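Wed 30 December

Share 3 Comments 4

Caps, second try. The washed samples from Kedness are out of the carton since yesterday evening and I want to write down how they sit before I forget which complaint belongs to which cap. Lot number on the carton is 1,721. The order will be for 900 pieces if we say yes, so it is worth a slow day.

What I want to learn is simple. A soft cap that was packed flat comes out with a crease across the crown. I want to see if it gets its shape back by lying on the table, or if it needs to be hung over something with a hollow under it. I use the clear plastic ones because you see the brim from all sides. The color is called "storm" by Kedness and I would call it gray with some blue, but it is not the same gray on every piece. I put the plant back between the clear ones as my middle mark, so left and right mean the same thing for all of us. 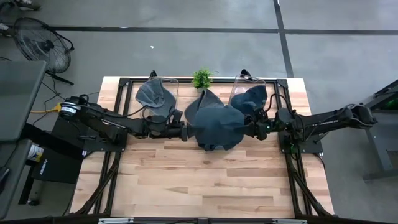
Ximena Medrano: I would not judge the crown on the same day you open the carton. In September we did the Beltix caps too early and called them bad, and after the weekend they were fine. Please leave one alone and don't touch it.

Good point, I will keep one aside in the drawer and not look at it until next week. I forgot about the Beltix caps.

Method for today, so that it can be repeated:
Take the cap by the brim, not by the button.
Open the crown with the fist, one time only.
Put it over the plastic and let it go.
Do not pull the sweatband straight, also if it looks ugly.

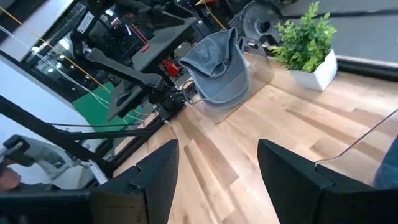 Brim stiffness is the thing I trust least in this lot. When I bend it with the thumb it gives too easily near the middle, and the stitching there feels a little loose. The crown is also lazy. In the clear bin the cap lay with the bill pointing up and the crown folded, and I think in a shop many people would leave it exactly so. A better liner would help. I wrote to Salinas to ask what they use in their soft model – no answer yet, it is the holiday week.

Color, by the window: the surface looks a bit worn, like old denim. I like it. Ximena thinks customers will believe it is faded from the sun. We did not agree and we left it.

Moved the lamp closer after lunch and the blue nearly disappeared, so all color remarks from the afternoon should be read with care. I will mark them with a small "a" in the sheet.
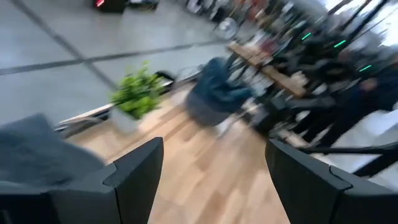

Potted plant at the edge of the wood, motion blur.

Then I tried heaps. It is the way most shops will keep them, I think, one over another and no order. The question is which part takes the weight, and my feeling is that the brim below takes it and the crown only follows. I need to do this again with the Statby caps to compare, they have a harder front panel.

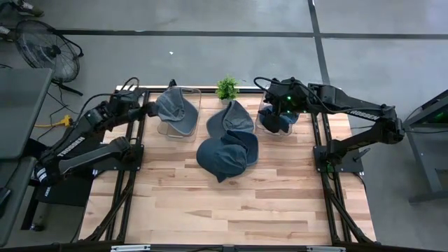

Do we steam them before the second look?
Only the ones with a crease you can feel with a finger. The others stay as they came, otherwise we test our steam and not the cap.

Still open: ask Kedness if the carton can be less deep. Find the good tape measure. Write the lot number inside the sweatband with pencil – the sticker falls off.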